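Govham Users Group
Minutes, 9/21/25

Cornel Căpraru in the chair. Minutes of the last meeting approved with one correction: the sentence saying the Ranjbar plug-in "works with all library versions" was changed to "is claimed by the vendor to work with all library versions."

1. Moving the shared parts catalog to the new file format

The chair reported that Valtport wants everyone off the old catalog format by March. The conversion tool has been out for a while and the release notes call it safe. Several members asked what "safe" was supposed to cover. The test catalog has 3687 entries. After conversion, 243 of them had lost their supplier field and the log file said the run had finished with no errors. Valtport support answered the ticket by asking us to update to the version we had already named in the ticket.

It was suggested that the lost fields come from names with a slash in them. The chair said that might be so, but he had found entries with no slash that were also blank, and he would like to see the theory tested before it goes in the how-to sheet.

Agreed: no one converts the live catalog. The test copy stays on the Pindisach server where it is now. Cornel to reopen the ticket and attach the log.

2. Ranjbar plug-in, trial license

The trial has six weeks left. The vendor's page promises it will cut drawing setup time in half. Two members who have used it on real jobs could not say it had saved them anything, and one has gone back to her own templates. The automatic title block picks the wrong sheet size when the drawing is opened from a network folder. Closing and reopening the drawing fixes it, until the next save.

A member spoke in favor of the plug-in. He said the batch print screen is better than the built-in one and that people were judging the whole thing on one bug. The chair accepted the point about batch print and asked whether batch print alone was worth the price of a yearly seat. No answer was offered.

Agreed: do not buy yet. Review again before the trial runs out. Anyone who wants it kept should bring a job file with start and finish times, with and without.

3. Backups

The nightly backup reports success every morning. Asked when a restore was last tried, no one present could give a date. The chair said that until somebody restores a file and opens it, he would treat the success message as a rumor. A restore of the templates folder will be tried on a spare machine, and the result sent to the mailing list, good or bad.

4. Room rendering and the walk-through viewer

Short discussion. The new viewer opens interior models without the full program, and Valtport says it will be free. Last year's viewer was going to be free too. Members were asked to hold off on promising walk-throughs to clients until the terms are posted in writing. Export settings are still undocumented, and the four presets have names that tell you nothing ("Standard," "Standard Plus" and so on). 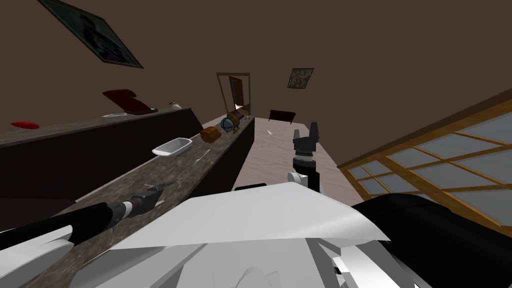 Interior render, doorway at the far end of the room.

It was asked whether the viewer reads files saved in the old format. The product page says yes in one place and "coming soon" in another. Left open.

5. Other business

The how-to sheet on layer names is out of date. The chair will take out the part about color tables, which no longer matches the menus. Comments on the rest to him by email.

A request to move the mailing list to a chat service was not supported. The last one we tried has messages in it that can't be searched or exported.

Actions
Căpraru: ticket on blank supplier fields; layer names sheet.
All: timed job files for the Ranjbar review.
Restore test: needs a name against it.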